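The kitchen arm that pressed too hard

Readers who saw the Pradbridge demo in March will remember the pitch: a kitchen arm that can work any toaster oven you put in front of it, no special handles, no stickers, no training for the person who owns the kitchen. I wrote then that I would wait for the fault log. The fault log is now out, all 2676 runs of it, and I'm glad I waited.

The short version is that on 1438 of those runs the arm was asked to open the oven door, and on three of them it didn't stop when it should have. It came down on the top of the door, met resistance, and kept pushing. In the worst case the oven slid back until it hit the wall, and an operator had to press the stop button. The software had the job marked as "in progress" the whole time. Pradbridge calls this a "contact event." I would call it a robot leaning on an oven.

Mwanaisha Owino, who runs the test bench, was more direct than the press release. The force limit had been raised during tuning, she told me, when the arm kept giving up on stiff doors, and it was never put back. The check that was supposed to catch this compares the limit to a stored value. Somebody had updated the stored value too. So the check passed, every morning, for weeks.
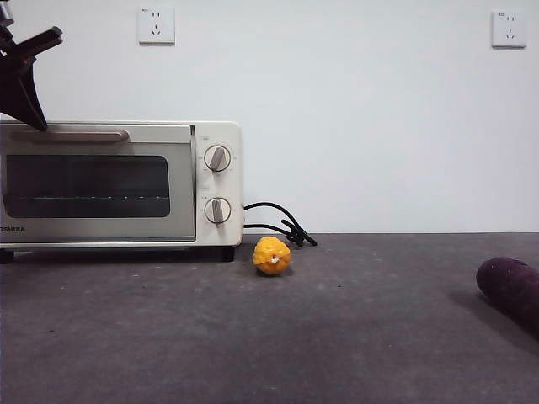

I asked whether any of the three happened with a hot oven. No, she said, all door tests are done cold and with the cord out of the wall, and that rule stays. Good. But it also means the whole set of 1438 tells us very little about a kitchen with dinner in it. A cold oven that gets shoved is a scratch on the counter. I'd like to see what Pradbridge thinks happens with a full tray inside, and so far there is no page on that.

The fix, as described, is a lower limit plus a second stop that lives in the wrist controller, a Kuusk part, where the planning software can't change it. Rigoberto Paucar wrote that part of the report and says the second stop has been tripped on purpose 4000 times without a miss. Fine, but those trips were done against a flat metal plate. An oven door has a handle, a hinge and a body on small feet that can move. I've asked for the same test on a real appliance and was told it is "planned."

Comuler, which is paying for part of this, still lists home trials as the next step. I think that's early — I'd want the appliance tests finished and the log for them published first, failures included. Pradbridge does deserve credit for putting this one out in full. I'll report back when the second log appears, if it does.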